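Kadmont Craft Post: Frequently Asked Questions

Last updated November 11, 2022

We receive many of the same questions by e-mail, so we have collected the answers on one page. Please read it before you write to us. If your question is missing, use the contact form and we will answer in the order the messages come.

What is Kadmont Craft Post?

It is a lending service for craft materials. You choose a set from our catalogue, we send it to you by post or you fetch it at one of our two counters, and after the loan period you return it. What is used up in normal work, such as paper, glue and wool, you do not need to replace. Tools must come back.

Who can become a member?

Any person over 18 who lives in Kadmont, Astmont or the villages between them. Schools and playgroups can also join, but they have a separate form, and the membership is then in the name of the school. Children can use the sets, of course, but an adult must sign for the loan.

How large is the catalogue?

At the moment there are 126 different sets. Many of them exist in several copies, and altogether we have 2,484 numbered items. The number is on a small sticker, usually at the bottom. Please do not remove the sticker, even when it is ugly.

What does it cost?

The membership is paid once a year, in April. If you join later in the year you pay only for the months which remain. The loan itself is free when you collect the set at a counter. For sets by post you pay the postage in both directions. The present prices are in the list "Fees" in the menu.

How long can I keep a set?

The loan period is 30 days. It starts on the day when you collect the set, or on the day after we have posted it. You can extend it once, for the same time, if no other member has reserved it. To extend, log in and press "Extend loan" beside the set. It is not possible to extend by telephone.

What happens if I am late?

First you get a reminder by e-mail. If the set is still missing one week after the reminder, your account is closed for new loans until it has come back. We do not take money for late days. We tried this in the first year and it made much work and bad feeling.

How many sets can I have at the same time?

Private members can have 2 sets. Schools and playgroups can have more, by agreement.

Where are the counters?

One is in Kadmont, in the Nyaga building, on the ground floor to the left of the stairs. The other is in Astmont, in the back part of the Prumau bookshop. The bookshop people are kind and will take your return, but they cannot look in the catalogue or make a reservation for you.

Can I return a set at a different counter from where I took it?

Yes. Please allow some extra days before it shows as returned in your account, as we drive between the counters only once a week.

Something is broken or lost. What must I do?

Write it on the yellow card that lies in the set, also if it is a small thing. Blunt scissors, dried glue and pens without ink are normal wear and you pay nothing. For a lost tool we ask the price of a new one. Please do not buy the replacement yourself, because the tools must match the other sets.

Must I clean the set?

Wipe the tools and the case with a damp cloth and let them dry before you close the lid. Please do not put the cases in the dishwasher. Paint brushes should be washed with soap until the water is clear.

Are the sets safe for small children?

Each set has an age on its catalogue page. The sets marked 3+ contain only large parts. Sets with needles, knives or a hot glue gun are marked 12+ and we do not lend them to playgroups. The age is our advice, and the adult who signs remains responsible.

Can I give you materials which I do not need any more?

Gladly, but ask first. We can use unopened crayons, card, felt and good scissors. We cannot take paint, opened glue, magazines or sewing machines. Our store room is small.

How do I end my membership?

Send us a message before the end of April. If we hear nothing and no fee is paid, the membership ends by itself and your data are deleted when all loans are returned.

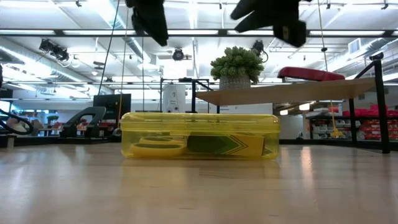 Scissors and a striped box in a yellow case.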